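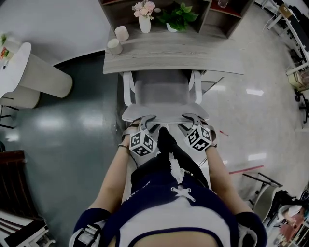 The white and gray chair at the desk, with flowers and a plant on the shelf behind.

I went to the open day at Sellier in January, together with my colleague Ignacio Godoy. We work for a small office supplier and we wanted to see chairs with our own eyes, because a catalog does not tell you very much about a chair. The train to Sturnthorpe took longer than planned and we arrived when the first group was already inside. A lady at the door gave us paper badges and said we could join them.

The first stop was the corner with the desk. I liked it more than I expected. The desk is gray with a wood grain, and the top has a pale surface that is calm for the eyes. On the left side stand two small white things, I think candles or maybe cups, I forgot to ask. Over the desk there is a dark wooden shelf with pink flowers in a white vase and a green plant in a small pot. It looks like a place where a person could write letters, and in our country we would call it a corner for the grandmother, which I mean in a good way.

The chair is the Merkley. It has a gray seat and two white armrest supports which make a curve on both sides of the back. I sat in it for a long time while Ignacio was asking about delivery. The price is 348 without tax. There is also a simpler model with the name Villalobos for 169, but it was in another room and the line for it was long. We went there after lunch. The seat of that one felt harder to me, and Ignacio said the opposite, so I can not give advice about it.

After the desk corner we walked on with the group. The building is bright and the floor is smooth, in a gray-green color. It opens to a corridor with long lamps on the ceiling, and there is a staircase with a wooden handrail. Upstairs are the offices and visitors do not go there. The coffee was also downstairs, and it was free, with small dry cookies. 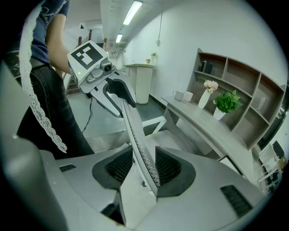 The long white strip with small holes, near the light-gray molded part.

What stayed in my memory from this part of the visit is the white strip with holes. The holes are very small and there are a lot of them, close together. It comes up from a big light-gray molded piece with black mesh on both sides of it and black slots for air. I put a question about how such a strip is cleaned. The guide promised to send me the answer by e-mail and I am still waiting for it.

The tour finished at 4 and we had time for one more look at the Merkley. We ordered 2 of them for our own office, to try before we offer them to customers. If you want to go next year, take the earlier train and eat something before, as the cafe near the station in Sturnthorpe was closed when we came back.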